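4.2 How the finale went down with our viewers

I should say first that I'm a fan of Vidudik, so I came to this part of the study hoping everyone else would love the finale as much as I did. They didn't, quite. Of the 200 people who kept an episode diary for us, most warmed to the middle of the season and then got cross in the last hour, usually at the same moment -- when the Skindo crew walk in from their own show and take over the rescue.

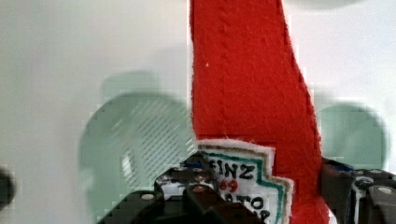 Anel Gumede and I read all 996 diary entries between us, and we argued a lot over what counted as a complaint. Somebody writing "who are these people?" might be annoyed, or might be having a lovely time guessing. In the end we went by the whole entry and left the single line alone. Ruan Nkosi then coded 100 of them again without seeing our marks, and where he disagreed it was nearly always over sarcasm (fans are very sarcastic in November, I find).

What surprised me was how little the action mattered. People hardly mentioned the big fight on the bridge, which must have eaten half the budget! They wrote about Captain Rampersad and her brother, and whether she'd forgiven him.
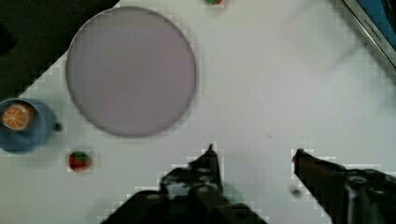

Viewers who followed both shows were kinder to the finale, as you'd expect, but they were also the ones who spotted that the brother's scar had changed sides. Figure 3 sets their scores next to everyone else's, episode by episode, and the two lines stay close together until the guests turn up.

Figure 3. Mean enjoyment score per episode, viewers of both shows against viewers of Vidudik only.

I'd be careful with that gap, though. Our second group was recruited through the Prelirau fan forum, where people had been grumbling about the crossover well before it aired, and we come back to that in the next section.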